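Where Does Stuff Go When You Tidy Up? All About Bins

By Jolán Bakos
March 21, 2025

Got a bin at home? Bet you do. Toy bin, laundry bin, the one under the stairs full of who knows what. Bins are everywhere and we hardly look at them. So let's look!

What is a bin, anyway?

A bin is a box with no lid. That's pretty much it. Flat floor, four walls, open top. The open top is the clever bit – you can drop things in without stopping to open anything. And you can see what's inside. Well, you can see what's on top. The stuff at the bottom is another story.

Why do things end up in a jumble?

Try this. Take a cup and a block and drop them both in a box (not from too high, and not a glass cup!!). The block lands on a flat side and just sits there. Blocks have lots of flat sides so this happens nearly every time. The cup is different. It might land standing up but mostly it tips over and lies on its side. Then it can roll. But not in a straight line! Most cups are wider at the top then at the bottom, so they roll in a curve. Try it on the kitchen floor.

Long thin things are different again. A toy carrot, say. Fat at one end, pointy at the other. It rolls in a curve too, and it loves to slide under other stuff and hide.
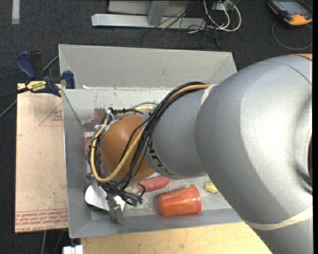
So when you want one thing out of a bin, you have to do a bit of thinking first. Your brain does it super fast. Where is it? Is something on top? Which part can I grab? A cup on its side you can pick up by the rim, or around the middle. A small block, just pinch it. Something half hidden, you may need to move its neighbor out of the way first.

Also, walls. Things in the corner are harder to get because your fingers bump the sides. Slide the thing to the middle, then grab. Easy.

Why are old bins all scratchy?

Every time something drops in or gets dragged across the floor of a bin, it can leave a tiny mark. One mark is too small to notice. Lots and lots of them and the floor looks scuffed and dull. It still works fine though.

Try it – the Stellstead Shuffle

We play this in our Stellstead kids club. You need 2 people, one bin and a pile of small things that won't break.

Put everything in the bin. Give it a gentle shake.
One person closes their eyes and reaches in.
Feel one thing. Don't pull it out yet! Say what you think it is.
Now pull it out and look. Right or wrong?
Swap.

Cups get guessed fast becuase of the hole. Blocks too, all those corners. Our hardest one so far was a plastic lemon. Roughly 70 guesses in one afternoon and people kept saying "egg".

Put it all back in the bin after please. Next time – lids!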